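Vindusano control software group
Minutes, 2024-05-12
Present: Erzsébet Hajdu (chair), Ákos Győri (minutes)
2 comments | 5 shares

1. Simulator. Ákos moved the wrist view to the new Rostum build. Old scenes load without edits. The dark table top still gives poor depth values at its far side, and the segmenter merges it with the shadow behind. Erzsébet asked for a second light before any retraining. Agreed.

2. Grasp planner. The nightly run finished 1181 of 1571 episodes. Most of the rest stopped on planner timeout. Ákos thinks the collision check is using the padded finger mesh twice. He will confirm from the logs.

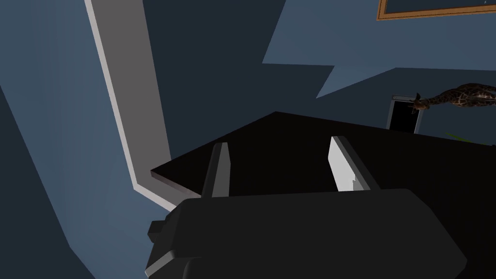

Wrist view in simulation, fingers open over the table, giraffe at right.

3. Giraffe object. The pose estimator loses it when the body is out of view and only the neck and head remain. Two options were discussed: crop the training renders harder, or hold the last good pose until the arm has moved. Erzsébet prefers the first. Left open.

4. Kerekes bridge. Message rate drops when logging is on. Move logging to its own thread. Ákos.

5. Release. Grorkora branch stays frozen until item 2 is closed. The October date for the planner rewrite was not changed.

Actions
Ákos: mesh padding, logging thread, second light
Erzsébet: write up crop settings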